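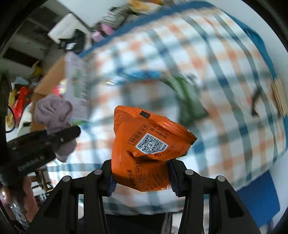 Sunflower seed packet, orange film, label and nutrition table facing out. Plaid tablecloth behind.

Clelska Shared Table: progress report to the Gutach Fund
Period covered: second half of the grant, to the end of July
Prepared by: Inna Skoryk

1. Where we stand

The grant paid for two things: a stocked snack and tea table in the Clelska reading room, and a sorting routine so that people with allergies could tell what was on it. The table exists and gets used. I am less sure about the routine, and I would like this report to say so before the fund decides on another round.

Our application said that clear sorting would lead to "more confident choices" and less food thrown out. I wrote part of that sentence and I would not write it again. We have numbers for packets in and packets out. We have nothing that measures confidence, and the waste figures can be read more than one way.

2. Stock

We took in 300 packets over the period, nearly all of them dry goods: seeds, nuts, crackers, dried fruit. Of these, 183 were taken and 62 were pulled from the table at clear-out. The other 55 are still in the cupboard and in date.

Pulled packets fall into two groups that our log did not keep apart until July. Some were past date. Others were in good condition but had no English label, and whoever was on duty did not want to put them out. I can't tell you how the 62 split between the two. The log sheet had one column for both, and that was a mistake in the sheet, not in how people filled it in.

3. Labels

Most of the trouble is here. A good share of our stock comes through Pretorius, the wholesaler, and much of it is imported. The sunflower seeds are a fair case. The packet has a box of Chinese characters on the front, 特级葵花籽, meaning "premium grade sunflower seeds," plus a QR code on a white label and a nutrition table in small Chinese print. Someone who reads Chinese can get what they need from it. Most of our regulars can't, and neither can I without help.

The plan was to rely on codes. Visitors would scan the packet and read the details on a phone. I had doubts about this when it was proposed and I still have them. A code on a food packet may lead to a product page, a sales promotion, or a tracking number that means nothing to a shopper. We never checked systematically which of ours did what. Film packets also crease, and small print on a crease is hard work even in your own language.

What we do now is slower. A packet without English gets a handwritten sticker with the name of the food and the date it came in. If the ingredients have been translated by someone who reads the language, the sticker gets a "T." If not, the packet goes in the tray marked "Ask first." People do not much like the tray. Several have told us it looks like the leftovers tray, and they have a point.

4. The sorting sessions

We budgeted for weekly sessions and held them every other week. Each one works the same way: packets come out of the cupboard onto the table, each is picked up and turned to find the label and the date, and then it is stickered and put in its group. Soft packets take longest – they fold over, the date is often on a seam, and you end up flattening each one to read it.

The tablecloth was a minor purchase that someone on your side queried. It stays on the table between sessions as well. I would not claim it helps the sorting. Bands of blue, green and orange are a busy background for small bright packets, and if I were buying again I would get a plain one.

5. Money

Spending is inside the budget. The one change is 200 dollars moved from "code scanning and signage" to stickers, trays and translation help. Your office agreed to this by email. The Mesitz shelving was delivered complete and is the only line where I have no complaint at all.

6. What I would not claim

The first-half report said waste was "down." It compared our first weeks, when the cupboard was full of old donations, with later weeks when it wasn't. Almost any routine would have looked good against that start. Please do not quote that line in your own materials.

I would also be careful with the 183 packets taken. It shows people took snacks. It doesn't show they read the labels first.

7. Next steps

Past-date and no-label packets now have separate columns, and we will keep it that way through the next period. Pretorius has been asked for English ingredient sheets on the ten items we order most. They said yes on the phone and have sent two so far. Sunflower seeds are not one of the two.

We will also rename the "Ask first" tray and move it to the front of the table, then compare how much is taken from it before and after. If nothing changes, I would rather stop buying unlabeled imports than ask you to pay for more stickers.

A copy of the log sheets can be sent on request. The early ones are hard to read.

Inna Skoryk
Clelska Shared Table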